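余り毛糸の交換会、2月もにぎやかでした

毛糸って、どうして最後まで使い切れないんでしょうね。セーターを一枚編むと、必ず半端な玉が残る。捨てるには惜しいし、同じ色を買い足すほどでもない。うちの押し入れにもそういう玉がごっそりあって、家族には「見なかったことにする」と言われています。

そんな半端な毛糸を持ち寄って交換する会が、今月もブラクム会館(Brakum)の202号室で開かれました。主催は手芸店タティア(Tatia)さんです。私はふだん、この通信の催し物欄を担当しているので取材という名目で出かけたのですが、紙袋にはちゃんと自分の毛糸も詰めていきました。からし色と、何を思って買ったのか覚えていない蛍光ピンク。誰かもらってくれますように!

受付は午後からで、開始の少し前に着いたら、もう廊下でおしゃべりが始まっていました。仕組みはいたって簡単です。持ってきた毛糸を太さ別に分けて出し、代わりに気に入ったものを持って帰る。重さを量ったり、点数をつけたりはしません。前は引換券を配っていたそうですが、券をなくす人が続出してやめたとのこと。わかります、私もたぶんなくします。

店主のインゲル・グリムスドッティルさん(Inger Grímsdóttir)によると、去年までは色で分けていたのだそうです。見た目はきれいだったものの、極太と中細が同じ山に入ってしまい、家に帰って編み始めてから「あれっ」となる人が多かった。それで今年から太さ別に切り替えたら、帰りがけの相談がぐっと減ったんですって。

「でも、色別のほうが写真映えはしたのよね」と、ちょっと名残惜しそうでした。

ラベルのなくなった毛糸をどうするか、という話でもずいぶん盛り上がりました。素材がわからないと洗い方も決められないし、混ぜて編むのも怖い。そこで会場には名札用の細い紙とひもが用意してあって、わかる範囲で書いて結んでおくことになっています。「たぶんウール」「母の家から出てきました」「チクチクします」。この手書きの札を読むのが、私は毛糸選びより楽しかったかもしれません。「途中で飽きた靴下の残り」なんて書いてあると、つい連れて帰りたくなります。

分けるときの入れ物は、底の浅いかごが一番だそうです。深い箱だと下のほうの玉が忘れられてしまうし、袋だと中で糸がからむ。家でしまうときも同じで、側面にすき間のあるプラスチックのかごなら中身がちらっと見えて便利、とのこと。うちの押し入れに足りないのはこれでした。
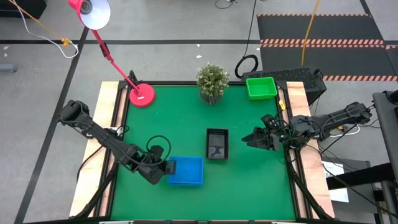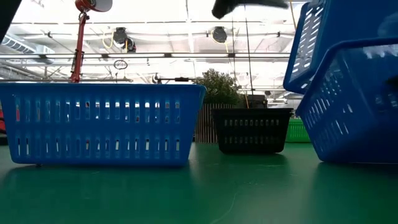

緑色の台の上の、青いプラスチックの入れ物(2点とも)

スキロラウ通信 第42号 2ページ

さて、今回の目玉は途中に挟まれた40分のミニ講習でした。講師は編み物歴の長いビルゲル・セーテルさん(Birger Sæther)。テーマは「半端な毛糸のつなぎ方」です。私は今まで、糸が終わったら固結びをして知らん顔で編み進めていたのですが、のっけから「固結びをしている方、いらっしゃいますよね」と言われてしまい、そっと手を膝の下に隠しました。

教わったのは、糸の端どうしをほぐして重ね、少し湿らせて手のひらでこすり合わせるやり方です。ウールならこれでフェルト状にからんで、つなぎ目がほとんどわからなくなります。ただし、縮まないように加工された毛糸やアクリルではうまくくっつきません。そういう糸は端を長めに残しておいて、あとからとじ針で編み地の裏にくぐらせるのが確実だそうです。地味な作業ですが、「テレビを見ながらやれば終わります」とのお言葉。はい、やります。

配色の話もおもしろかったです。ばらばらの色をまとめたいときは、地味な色を一つ決めて、どの段にも少しずつ登場させるといいんだとか。グレーでも生成りでも、紺でもかまわない。見本に回ってきたひざ掛けは、紺の縁取りのあいだに赤やら黄緑やらが好き勝手に並んでいて、なのに妙に落ち着いて見えました。私の蛍光ピンクにも居場所があるのかと聞いてみたら、セーテルさんは少し考えて「一段だけなら」。一段だけ!

交換のほうで人気だったのは、グヤーシュ(Gulyás)の並太でした。煮込み料理と同じ名前なので、毛糸と聞いてびっくりする方もいるかもしれません。こっくりした赤茶色で、たしかにおいしそうな色ではあります。出したとたんに何人かの手が伸びて、譲り合いの末、帽子を編みかけのまま糸が足りなくなっていたという方のところへ行きました。これは文句なしですよね。その場で編みかけの帽子を出して色を合わせていたので、まわりから拍手が起きていました。

反対に、最後まで残りがちなのはモヘアだそうです。ふわふわでかわいいのに、ほどきにくくて初心者には手ごわい。別の糸と引きそろえて、太めの針でざっくり編むと扱いやすいと聞いたので、私は水色のモヘアをもらってきました。からし色の毛糸は無事にもらい手がつきました。蛍光ピンクは、ええと、また紙袋に入って一緒に帰宅しています。

編みかけ相談の席もあって、こちらは終わりの時間ぎりぎりまでふさがっていました。目数が合わない、説明図の記号が読めない、袖が片方だけ長い。困りごとはいろいろですが、隣の人が横から教えてくれることも多くて、講師の順番が来る前に解決してしまう方もちらほら。袖の長さについては「着ているうちに伸びるから、短いほうを引っぱりなさい」という豪快な助言も飛んでいました。試す方は自己責任でお願いします。

次回も同じ部屋で開く予定です。日時が決まりしだい、タティアさんの店頭と、この通信の催し物欄でお知らせします。参加費はかかりません。持ってくる毛糸がなくても、見学や講習だけの参加で大丈夫だそうです。

持ち込みについて、グリムスドッティルさんからお願いを預かってきました。虫食いのあるもの、においの強いものはご遠慮ください。かせのままの糸は、ほどけないように何か所か結んでから。編み針やかぎ針の交換も受けつけますが、号数がわかるようにしておいてください。あと、一度編んでほどいた糸も歓迎だそうです。ちりちりのままでもいいけれど、かせにして湯気を当てておいてもらえると、次の人がすぐ使えて助かるとのことでした。

会館の駐車場は狭いので、お車の方は乗り合わせでどうぞ。階段の手前に掲示が出ていますが、矢印が少しわかりにくいです。私は一度通り過ぎました。

(催し物欄担当)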